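Kitico Smooth Table Cover in Green, two seasons in

I bought this cover the September before last, when I had volunteered our dining table for a craft and tasting stall and then remembered what our dining table looks like. It has a burn from a fondue pot and a long scratch that my brother-in-law still says was there before he sat down. So I went looking for something plain and matte that would hide all of it, and after a very long evening of scrolling (2,705 reviews on the first one I opened, and I'm afraid I read a good number of them!) I ended up with the Kitico in the soft green they call Pindmont.

First, the color. On my screen it looked like a billiard table and I very nearly didn't order it, but in the house it is gentler than that, and it is properly matte, with no shine to it at all, even under the big ceiling light. I had a shiny cover from Galbraith before this one and every lamp in the room showed up in it, which drove me up the wall when I was trying to take pictures of table settings for my sister. With this one the dishes get to be the bright thing. White looks good on it, pale gray and lavender look even better, and anything orange simply sings.

That brings me to what I use it for most, which is fall. I start putting little pumpkins out as soon as the shops have them, and I'm partial to the squat striped kind, orange and cream, all lobes and ribs. They look like candy next to a plain shallow plate. I don't think you need leaves and ribbon and gold spray and all the rest of it. One plate with a low rim, one small gourd, a green cloth and a dark curtain behind, and you have something I'd happily look at all through supper.

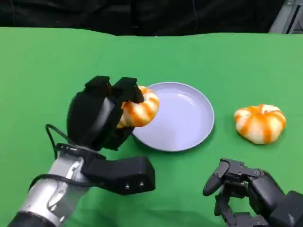
The plates I like best with it are the Wavberg ones in a grayish lavender, very shallow, with only a gentle lift at the rim. They aren't soup plates and they aren't trying to be, so please don't buy them for gravy. But a striped pumpkin sits nicely on one, and the cloth has enough grip to it that the plate stays where I put it when somebody bumps the table. My old cover was so slippery that I once lost a whole dish of olives over the side.

Now for the grumbles, and I do have a couple. The far edge of mine has never hung quite straight. I have steamed it, I have laid it flat under books, and I once left it clipped to the clothesline for an entire afternoon, and it still has a bit of a ripple. From a chair you don't notice. If you are the sort of person who does notice (my friend Evander Purves is, bless him, and he smoothed it with his hand all the way through dessert) you might want to buy a size up and hem it yourself.

It also picks up lint like nothing else I own. I keep a roller in the drawer right beside it, and it takes me 2 passes before company comes, one up and one down. Crumbs brush off easily enough. Candle wax I managed with a butter knife and a good deal of patience, and there's no mark left that I can find.

Washing is cool water, a short cycle, and out of the machine straight away while it's still damp. Don't leave it in the basket overnight like I did the first time, or you'll be ironing until bedtime.

I paid $22 for mine, in the middle size, and after two falls and more suppers than I could tell you, I think that was money well spent. I've since ordered a second one for the folding table on the porch, in the same green.

807 people found this review helpful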